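Worktop Refinishing, Mevent Community Kitchen
Progress report, second installment
Mar 2, 2020
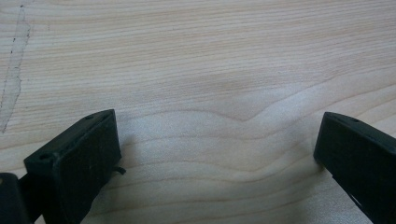 Work on the tabletops is behind where the application said it would be by now, and I would sooner put that in the first paragraph than leave it for the budget page. Of the 3 tables covered by the Prestau grant, one is finished, one is sanded and waiting for oil, and one is still in daily use with its old finish on.

The finished table looks good. I'm less sure it will stay that way. The wood is very pale, and on a surface like that every mark shows. There is still a faint broken gray outline on one of the tops, long and narrow, wider at one end. The patch inside it is slightly lighter or duller than the wood next to it. It could be finish that has worn away, or it could be where tape was pulled up. The contractor, Hämmerli, called it cosmetic. Maybe so, but the quote said "uniform surface" and I have asked them to look at it again before we pay the last part of the invoice. No answer yet.

The Fliltar hard oil was chosen before I took over the project. The sales sheet promises a surface that can be back in service overnight. Our cooks waited three days and found it still picked up rings from wet cups. A second coat helped. Whether it needs a third is a question I can't answer from one table, and I would not order more cans until we have seen a month of normal kitchen use.

Money. Spent to date: $896, nearly all of it on sanding and the first delivery of oil. Left in the materials line: $110. That covers the second table. It does not cover the third, whatever the original plan says, unless Hämmerli does the sanding at the old rate, and they have told us the old rate is gone.

The application also listed "improved hygiene" as an outcome. We have no way to measure this. The old tops were wiped down every day and so is the new one. I suggest dropping that line from the final report and keeping to what can be checked: how many tables were done, what they cost, and what shape they are in at the end.

Before the end of March we plan to oil the second table and get a written answer about the outline. We ask Prestau to let us decide on the third table after that, and to move the closing date if needed.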